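공유 작업실 공구·부품 대여품 반납 시 분실 부품 처리 기준 문의

작성자: 룰룬사이드 이용자
분류: 시설 이용 / 대여 및 반납
등록일: 2020-02-09

안녕하십니까. Lulunside 주민 작업실을 이용하고 있는 회원입니다. 지난 12월에 조립식 선반 교육용 세트를 대여하였다가 반납하는 과정에서 연결 부품 3개가 부족하다는 안내를 받았습니다. 대여 당시 수령 확인서에 서명은 하였으나, 개별 부품의 수량까지 확인하지는 못하였습니다.

작업실 측에서는 세트 전체 금액이 아닌 부품 단가로 변상하면 된다고 설명하였으나, 이후 발송된 안내문에는 보증금 전액이 차감될 수 있다고 기재되어 있어 혼란스럽습니다. 다음 사항에 대하여 답변을 부탁드립니다.

첫째, 부품 일부가 분실된 경우 변상 범위는 어디까지입니까.
둘째, 반납 후 부품을 찾은 경우 이미 납부한 금액을 돌려받을 수 있습니까.
셋째, 향후 유사한 문제를 예방하기 위하여 이용자가 취할 수 있는 조치는 무엇입니까.

답변 2건

작성자: 체르네드소프 대여 담당

문의하신 내용에 대하여 Cernedthorpe 대여소의 운영 기준을 토대로 답변드립니다. 대여소마다 세부 규정에 차이가 있으므로, 최종 판단은 Lulunside 작업실의 이용 약관을 확인하신 후 내려 주시기 바랍니다.

1. 변상 범위
당 대여소는 부품의 개별 구매가 가능한 경우 해당 부품의 단가만을 청구하고 있습니다. 작년에 접수된 유사 사례에서는 부품 대금으로 1,615원이 청구되었으며, 별도의 행정 수수료로 2,000원이 추가되었습니다. 보증금 전액 차감은 개별 구매가 불가능하여 세트를 사용할 수 없게 된 경우에 한하여 적용합니다. 받으신 안내문의 문구는 이러한 예외를 포괄적으로 기재한 것일 가능성이 있으므로, 적용 조항의 번호를 서면으로 요청하시기를 권합니다.

2. 환급 여부
반납일로부터 30일 이내에 분실 부품을 제출하면 부품 대금은 환급됩니다. 수수료는 환급 대상에 포함되지 않습니다. 대체 부품이 이미 발주된 경우에는 환급이 제한될 수 있으니, 부품을 발견하는 즉시 유선으로 먼저 알려 주시기 바랍니다.

3. 수령 및 반납 시 점검 방법
수령 당일 포장을 풀고 구성품 목록과 실물을 대조하십시오. 밝은색 천이나 종이를 작업대에 깔고 부품을 종류별로 나누어 펼쳐 놓으면 누락 여부를 파악하기가 수월합니다. 작은 부품은 접시에 나누어 담는 방법도 있습니다.

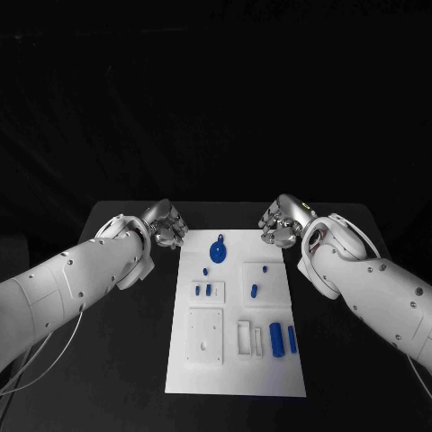

4. 이의 신청
변상 금액에 동의하지 않는 경우 통지서를 받은 작업실에 서면으로 이의를 제기할 수 있습니다. 신청서에는 대여 번호, 수령 확인서 사본 및 점검 당시의 사진을 첨부하여 주십시오. 심사 중에는 보증금 차감이 보류됩니다.

작성자: Pîrvu

저도 Stendano 공방에서 비슷한 일을 겪었습니다. 당시에는 집에 있던 같은 규격의 부품을 가져가 제출하는 것으로 처리되었습니다. 다만 공식 규정에 따른 것인지는 알지 못하며, Lulunside에서도 가능한지는 직접 문의하셔야 할 것으로 사료됩니다. 상자 바닥의 완충재 사이도 다시 한번 확인해 보시기 바랍니다.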